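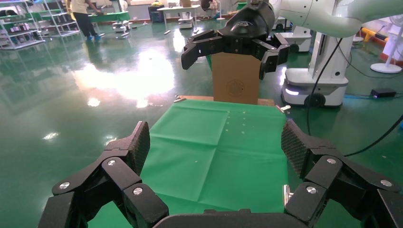
Renlow, 27 July 2025

Fold creases in cotton table covers - storage or finishing problem?

ksaliba
Posts: 1321

Looking for opinions on creases that survive ironing. The cover is a bright green plain-weave cotton from Obeidat, the medium weight, bought folded off the shelf. It came with a full grid of creases in both directions. I ironed it on the cotton setting with steam, put it on the table and clamped it at the far corners. The grid is still there. The creases are faint, but they show as soon as light comes across the cloth from a low angle.

It has been washed once at 40 degrees since purchase and line dried. No starch. Between uses it goes back into a drawer, folded on the original lines because that's the size that fits the drawer.

Is this a pressing fault, or has the fibre taken a permanent set? I have a second length of the same cloth, still in its packet, and would like to treat that one properly from the start.

weftfaced

You're refolding on the same lines. That accounts for most of it. Each time it goes in the drawer under load the yarns at the fold are bent to the same radius in the same place. Roll it on a tube or change the fold every time, thirds one time and quarters the next.

As for the set, cotton is cellulose and the hydrogen bonds rearrange when it's wet and hot, so in principle the crease can be taken out. You need moisture right through the yarn, and a steam iron doesn't put enough in for a medium weight. Spray it, roll it up in a towel, leave it for an hour, then iron until dry. Dry is the part people skip. If you lift it off the board damp it will relax into whatever shape it had before.

Pinwale

Agree on damp, disagree on the cause. Shelf-folded cloth at that price usually has a resin finish cured in at the mill. If it was folded warm after curing, the crease is held by the crosslinks and ironing won't shift it, wet or otherwise. Refolding makes it look worse but it didn't start it.

Test: put a drop of water on it. If the drop beads and sits for a while, there's still finish on the cloth. One wash at 40 won't touch it.

weftfaced

A beading drop tells you there's softener or a water repellent on it. Durable press resin doesn't bead water in any reliable way. I wouldn't diagnose from that.

Pinwale

Fair, it's a rough test. The smell when you iron it is a better one. Resin finishes give off a fishy or sharp odour under steam.

ksaliba

No odour that I noticed. Water soaks straight in, but that was on the washed piece, so it may not mean much. I'll repeat it on the unwashed one.

Drawer question for weftfaced: what tube diameter? The cloth is wide enough that it would need one fold lengthways before rolling.

weftfaced

80 mm or more. Fabric shops throw out cardboard tubes, ask at the counter. Cover the tube with acid-free tissue or a bit of washed calico, as plain cardboard can yellow cloth over a few years. For the lengthways fold, pad it with a sausage of rolled tissue so there's no hard edge.

marites_dagdag

I look after linen for a function hall in Drenby and we stopped ironing medium-weight cotton in May. We use a Maltura upright steamer, $49 second-hand, with the cloth already on the table and held at the corners. Light downward pull with the free hand. It doesn't give a pressed finish but the grid goes.

Two cautions. Keep the head moving or you get water marks, which show on strong colours. And don't clamp it tight beforehand. Cotton shrinks slightly as it dries, so if it's pinned hard at the corners you swap the grid for diagonal pull lines running in from each clamp.

Pinwale

Steaming in place only works on cloth with some weight in the drop. On a small table with a short overhang there's nothing pulling it flat. I've tried it on poplin and the creases were back by the next morning.

marites_dagdag

Poplin is lighter than what he has. Ours have been fine for the length of an event, and that's the only period I can speak for.

ksaliba 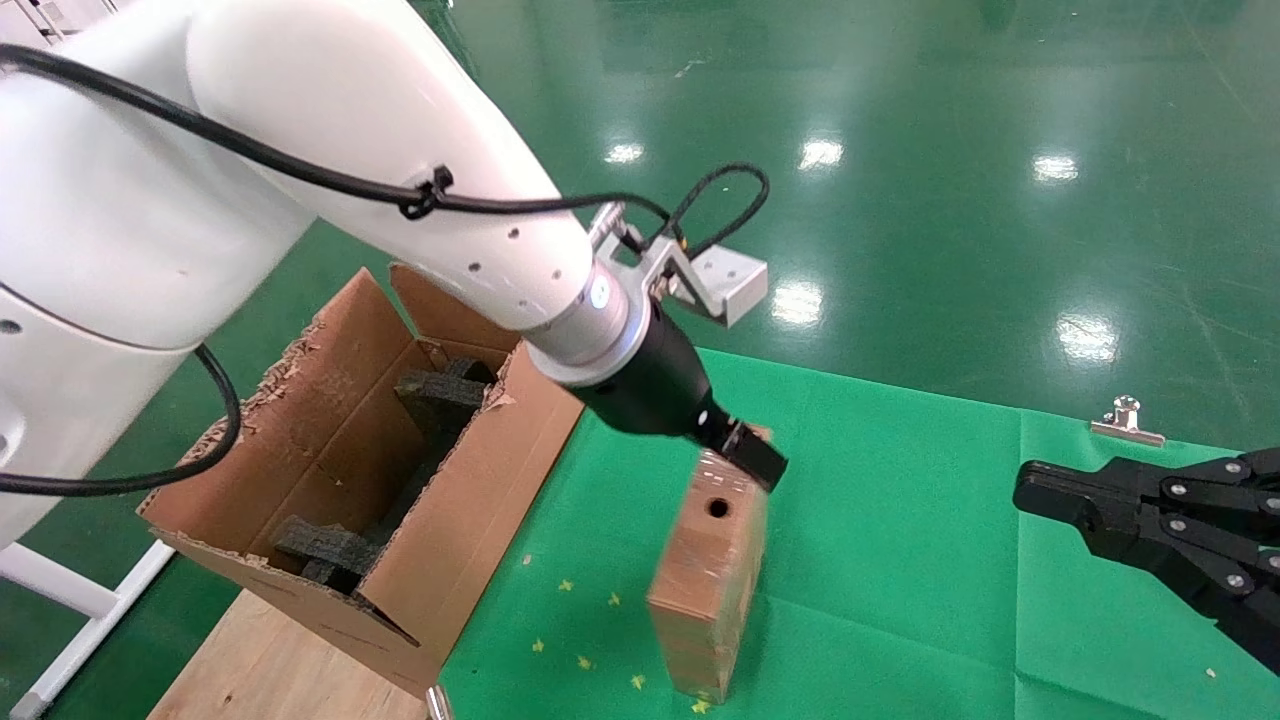
Cardboard block and gripper.

Results so far. Unwashed piece: a drop of water stood on the surface for a good while before it soaked in, so there is some sort of finish on it. It did have a faint sharp smell under the iron, which I'd put down as a point to Pinwale.

I've since washed it twice at 60 with plain powder and no softener. After the second wash I did the towel roll and ironed it fully dry. One set of creases is gone. The other, parallel to the selvedge, can be found if you go looking. Colour loss is slight - the rinse water was green both times.

The older piece I damped and ironed only. Improved, still visible.

weftfaced

Parallel to selvedge means the centre fold from the bolt. That one is pressed in at full width under tension and sits there for months. It's always the last to go. White vinegar, 2 tablespoons to a cup of water, along the line, then press under a cloth. Test the dye on a corner first.

Pinwale

Vinegar won't break a resin crosslink at that strength.

weftfaced

Didn't say it would. It helps on the ones that aren't resin.

ksaliba

Will test on an offcut. Tube is sorted, Obeidat had a bin of them.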